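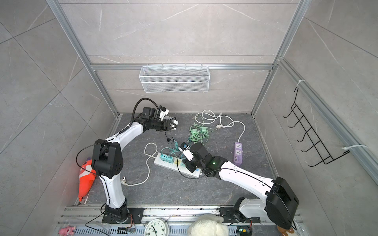
멀티탭은 선부터 풀어 놓고 시작해야 해요, 안 그러면 정리가 두 배로 걸립니다! Darmawan Kwok 님이 지난번 제 글에 달아 주신 이 댓글을 보고 드디어 마음을 먹었습니다.

콜빌(Collville) 생활 도움방 > 정리·수납 > 전선
작성: Jellow
2022년 6월 1일 · 조회 2342

멀티탭 두 개랑 여행용 어댑터들, 어떻게 나눠 두면 좋을까요?

안녕하세요! 요즘 전선 정리에 완전히 빠져 있는 Jellow입니다. 하얀색 긴 멀티탭에는 청록색이랑 노란색 어댑터를 꽂아 쓰고, 보라색 멀티탭은 USB 포트까지 달려 있어서 정말 잘 쓰고 있어요. 초록색 선은 색이 예뻐서 좋아하는데 늘 엉켜 있는 게 문제고요. 벽에는 하얀 철망 바구니랑 검은색 후크 걸이가 있어서 이걸 잘 활용해 보고 싶습니다. 후크 걸이는 케이블 타이로 묶어 둔 거라 무거운 건 못 걸 것 같아요.

궁금한 건 이런 거예요. 어댑터는 멀티탭에 꽂아 둔 채로 두는 게 나은지, 빼서 바구니에 모아 두는 게 나은지요. 그리고 선은 후크에 거는 게 좋을까요, 아니면 묶어서 상자에 넣는 게 좋을까요? 8월에 펨컴(Femcombe)으로 이사를 가는데 그때 그대로 들고 갈 수 있는 방식이면 더 좋겠습니다. 색깔별로 나누는 방법도 생각해 봤는데 해 보신 분 계시면 꼭 알려 주세요!

Morsy

와, 이런 글 너무 반갑습니다! 저도 작년에 서랍 하나를 통째로 비우고 전선만 다시 정리했는데 그 뒤로 서랍 여는 게 즐거워졌어요.

저라면 어댑터는 매일 쓰는 것만 꽂아 두고 나머지는 바구니로 보내겠습니다. 어댑터가 꽂힌 채로 멀티탭을 옮기면 옆으로 밀리면서 헐거워지더라고요. 철망 바구니는 안이 들여다보여서 작은 어댑터 담기에 아주 좋습니다. 다만 철망 사이로 플러그 핀이 삐져나올 수 있으니까 바닥에 두꺼운 종이 한 장 깔아 주세요.

선은 길이로 나눠 보세요. 짧은 선은 돌돌 말아서 벨크로로 한 번 감고 바구니에 넣고, 긴 선은 지름 20cm 정도 되는 고리 모양으로 크게 감아서 후크에 겁니다. 꽉 조여서 감으면 선이 꺾인 자리부터 상하니까 느슨하게 감는 게 좋아요. 후크마다 종류를 정해 두면 (충전용, 연장용, 잘 모르겠는 것!) 다시 걸 때 고민이 없습니다. 저는 "잘 모르겠는 것" 후크가 제일 무겁습니다 ㅎㅎ

초록색 선처럼 엉킨 건 한쪽 끝을 잡아당기지 마시고, 책상에 펼쳐 놓고 바깥쪽 고리부터 살살 벌려 주세요. 급하게 당기면 매듭이 더 단단해져요.

그리고 보라색 콘센트 말인데요, 색이 튀는 건 정말 장점이에요! 저도 선마다 마스킹테이프를 깃발처럼 붙여서 쓰는데 책상 밑에서 플러그 찾는 시간이 확 줄었습니다. 청소는 플러그를 벽에서 뽑고 마른 천으로 겉만 닦으시면 됩니다. 구멍 안쪽은 뭘 넣어서 긁어내지 마시고요. 선이 본체로 들어가는 부분은 자주 꺾이는 자리니까 보관하실 때 거기만은 접지 말아 주세요.

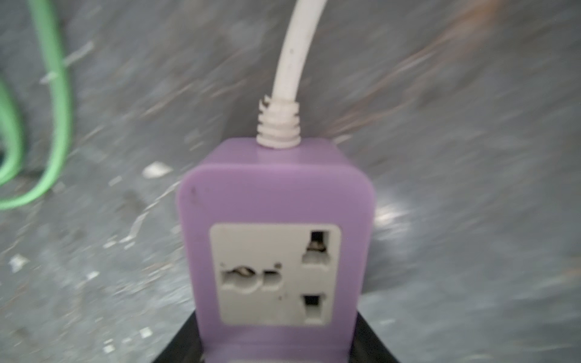
멀티탭에 다른 멀티탭을 이어서 꽂아도 되나요?
이어서 꽂지 말고 각각 벽 콘센트에 따로 꽂아 쓰세요. 앞쪽 멀티탭 하나에 전기가 몰려서 과열될 수 있습니다. 선이 짧아서 닿지 않는다면 처음부터 선이 긴 제품을 하나 쓰시는 게 좋습니다.

위에 적은 건 정리방에서 하도 자주 나오는 이야기라 같이 붙여 둡니다. 하나 더 말씀드리면, 꽂는 기기들 소비전력을 한 번 더해 보세요. 저는 책상 위 기기를 전부 더하니 1135W가 나왔는데, 멀티탭 뒷면에 적힌 정격 용량보다 낮아서 마음 놓고 쓰고 있어요. 생각보다 재미있습니다!

끝말잇기왕

그냥 지퍼백에 넣으세요. 제일 쌉니다.

초록선사랑

색깔별 정리 해 봤어요! 처음엔 보기만 해도 기분이 좋았는데, 하얀 선이 너무 많아서 하얀색 봉투만 터질 것 같았습니다 ㅠㅠ 그래서 지금은 용도로 먼저 나누고, 그 안에서 색이 있는 건 색대로 둡니다. 훨씬 나아요.

이사 때는 후크 걸이에서 선을 하나씩 빼지 말고, 감아 둔 고리를 순서대로 겹쳐서 큰 봉투 하나에 담아 보세요. 새집에서 거꾸로 꺼내 걸면 금방 끝납니다. 저는 짐 푸는 첫날 20분 만에 다 걸었어요. 아 그리고 멀티탭은 꼭 맨 마지막에 싸세요! 이사 전날 밤에 휴대폰 충전할 데가 없어서 저 정말 고생했거든요.

Morsy 님 말씀 중에 바구니 바닥에 종이 까는 거, 저도 오늘 따라 했습니다. 좋네요!

Jellow (글쓴이)

다들 정말 감사합니다! 어댑터는 자주 쓰는 것만 남기고 바구니로, 긴 선은 후크로 가 볼게요. "잘 모르겠는 것" 후크도 꼭 만들겠습니다. 초록색 선은 오늘 저녁에 펼쳐 놓고 천천히 풀어 볼 생각이에요. 벨크로는 폭이 넓은 게 나은지 좁은 게 나은지도 혹시 아시면 댓글 부탁드려요~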